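How to Compare Two Sets of Gripper Fingers Without Fooling Yourself

Filed under: Grippers, Handheld rigs
Updated Aug 21, 2026

Most finger comparisons I get sent follow the same plan. Somebody bolts on set A, picks up a foam block, bolts on set B, picks up the same foam block, and writes that B "feels more secure." The foam block would have been secure in a pair of salad tongs.

What follows is the procedure we settled on for handheld grippers, meaning the kind you squeeze yourself while the camera on top does the recording. It takes an afternoon. You can run it on an arm later if the fingers survive, and most of the annoying discoveries will already be behind you.

What you need

The two finger sets you want to compare. Ours were the Nirken fingers and a printed set called Skastow, after a street Hervé Carré once lived on.
A handheld gripper that takes both sets without shims. If you need shims, you are testing shims.
Soft laundry. Get a fleece, something knitted with a thick band, and something smooth.
A real bed with a real sheet on it.
A helper with a pencil.

Step 1. Set the camera before you touch the fingers

Fit the first set, open the gripper all the way, and look at the live view. You want both fingertips in the picture when open and when closed. Now close it on a garment and look again, because fabric puffs up and hides things. Lock focus and exposure at this point. Auto exposure near a window will spend your whole afternoon reacting to the window.

Put a pencil mark on the camera mount. When you swap fingers you will bump it. Everyone says they won't.

Step 2. Start with the fat, easy garment

Fleece is forgiving, and that makes it a good first item. Bunch it up, set it on the bed, and bring the fingers in from both sides with the pads facing each other. Stop when they touch. Don't squeeze yet. 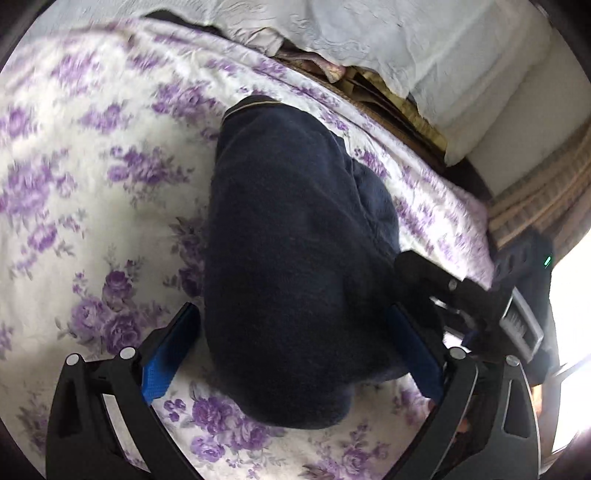 Pads against the fleece, before the lift.

At this stage you are checking contact and nothing else. Does each pad meet the cloth along its length, or only at the tip? Fingers that touch only at the tip will still pick up fleece, and you will think well of them right up until you hand them a shirt.

Squeeze slowly, lift to about the height of the pillow, hold, and set it down in the same place. Do it 14 times with one set before you change to the other. Alternating sets sounds fairer, and Adjoa Boateng argued for it at some length, but the mount gets knocked with every swap and you end up with a beautiful record of where the camera used to be.

Step 3. Write down three outcomes only

Held, slipped, or missed. We once had a scale from one to ten. Nkrumah Aryee gave nearly everything a seven, and after he went home we found that his sevens included a sweater on the floor.

"Held" means the garment left the sheet and stayed between the fingers until you set it down. "Slipped" means it left the sheet and then changed its mind. "Missed" covers everything else, including picking up the bed linen. You will pick up the bed linen.

Step 4. Move on to the knit

Knitwear is where sets start to differ. The cloth stretches, the band at the bottom is several times stiffer than the rest, and your fingers can get a fine grip on one while the other slides off. Fold it, and pinch it in two places per run: once at the band and once in the thin part. Record them separately. If you mix them, the band will win the test for whichever set happened to meet it more often.

Lay a second garment beside it if your robot will ever face a pile. A grasp that works on one item alone often brings a neighbor along. Count that as a miss, even when it looks impressive.

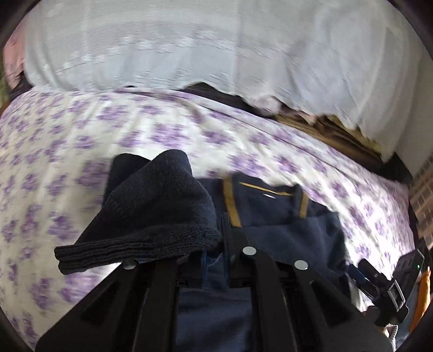
Bríd Dunne

Dark clothes on top of dark clothes deserve a warning of their own. To you, standing over the bed, a knit and the thing next to it are plainly two garments. To a small camera with locked exposure they can melt into one navy lump with a finger in it. Review a short clip before you commit to the whole session. If you can't tell which item the finger is on, whoever labels the footage won't either, and they will be less polite about it.

Black fingers make this worse. Colored pads help, provided the cloth doesn't swallow them. When a thick fold drops over a fingertip, you will see a thin edge of pad if you're lucky, so don't build your slip check on seeing the whole thing.

Step 5. Keep your hand speed boring

Handheld testing has one big flaw, and it is attached to your wrist. You will slow down for the set you like. I have watched myself do it on playback and it is not subtle.

Have the helper count aloud: in on one, close on two, up on three, down on four. It is dull, and by the end of the session you will both dislike the number four. The streaks in your footage will at least be the same streaks for both sets.

Step 6. Swap roles, then swap sets

Finish the full run with set A, trade places with your helper, and do it again. Then change fingers and repeat the lot. Sebastian Mihăilă squeezes like a man closing a suitcase, and I apparently don't, so for 2 sessions we had a grip strength study dressed up as a finger study.

Between sets, wipe the pads. Fleece leaves fuzz, fuzz lowers friction, and whichever set goes second gets blamed for it. Check the pivots while you're there. Any wobble you can feel by hand will show up later as a mystery.

Step 7. Read the results with some suspicion

If one set wins on every garment, check your camera mark, your pads and your helper. A believable result is messier. In our run the two sets tied on fleece, the Skastow fingers did better on the thin part of the knit, and the Nirken fingers did better on the band. On smooth cloth both were poor, in different ways.

Pick the set for the job you have. We fold knitwear more than anything else, so Skastow stayed on. Hervé has been unbearable since.

Common trouble

The sheet comes up with the garment. Your approach is too low. Raise it a little and come in flatter.

Fingers close but the cloth squirts out. The pads aren't parallel. Close the gripper on a sheet of paper and pull on each corner to find the loose side.

Footage too blurry to score. Slow the count down. More light helps too, but not from straight behind the bed.

Both testers remember different results. Use the pencil.

Next: moving the winning set from the handheld onto an arm, with the Kyei adapter plate and its very optimistic screws.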